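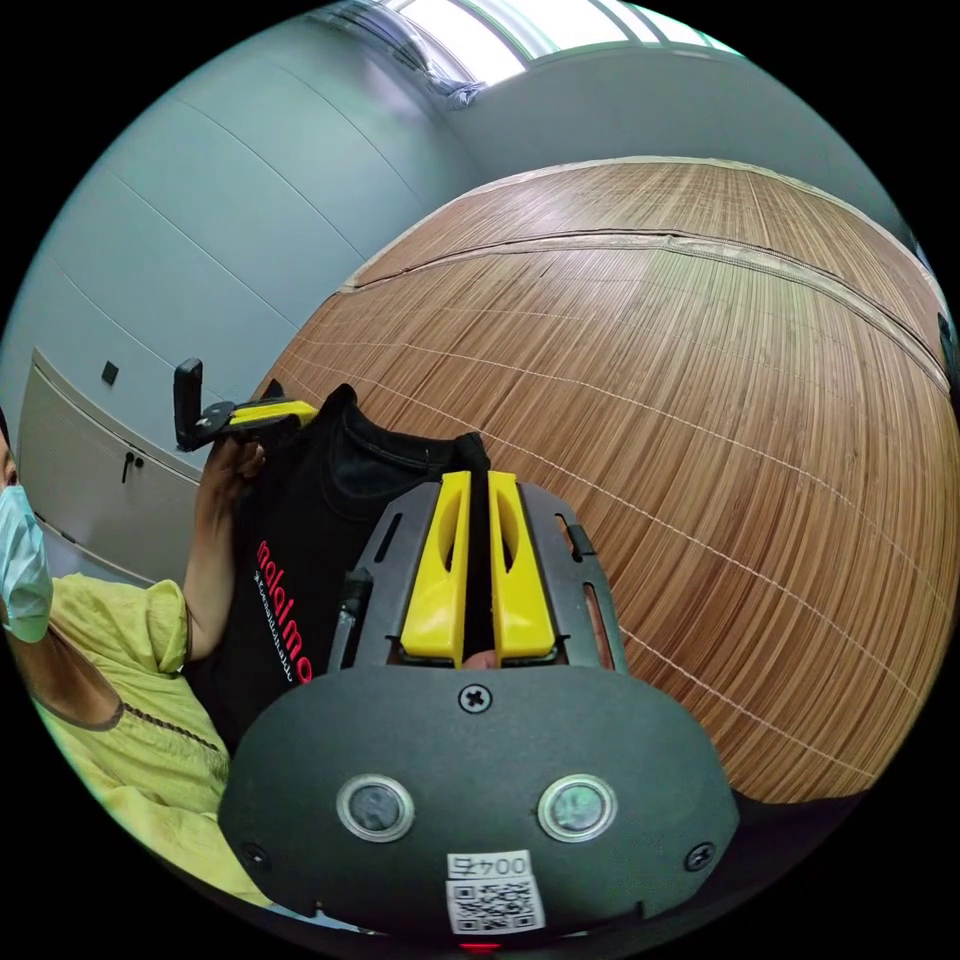
Figure 2. A black fabric item with red lettering, during the folding task in the bedroom.

3.2 Folding on the bed

The second household in our study folds the clothes in the bedroom and has no separate table for this work. In the interviews, four of the participants told us that the bed is the most natural place, for it is wide and one can stand close to it.

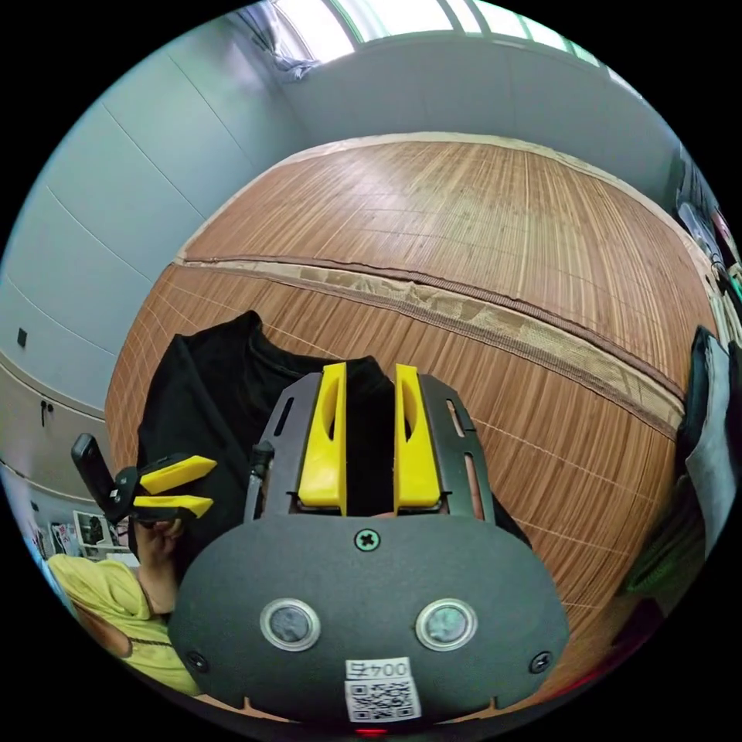

A woven bamboo mat is firmer than a bedsheet, and we expected that it would make the folding easier. Raptis and Moschos coded each garment by its state when it was first laid down: flat, loose or crumpled. Dark T-shirts were the most difficult to code, as the folds are hard to see on black cloth.

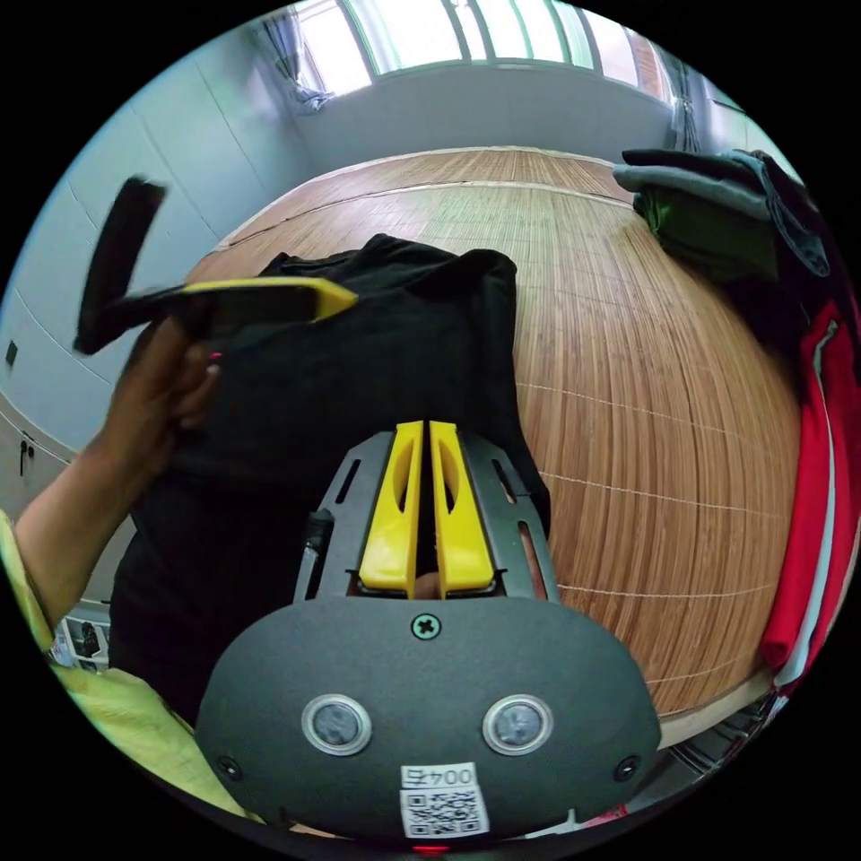
The collar and the shoulders were therefore used as the main reference points. When these could not be found, the garment was coded as crumpled. In total the two coders marked 2234 moments, and disagreements were solved by Stergiou.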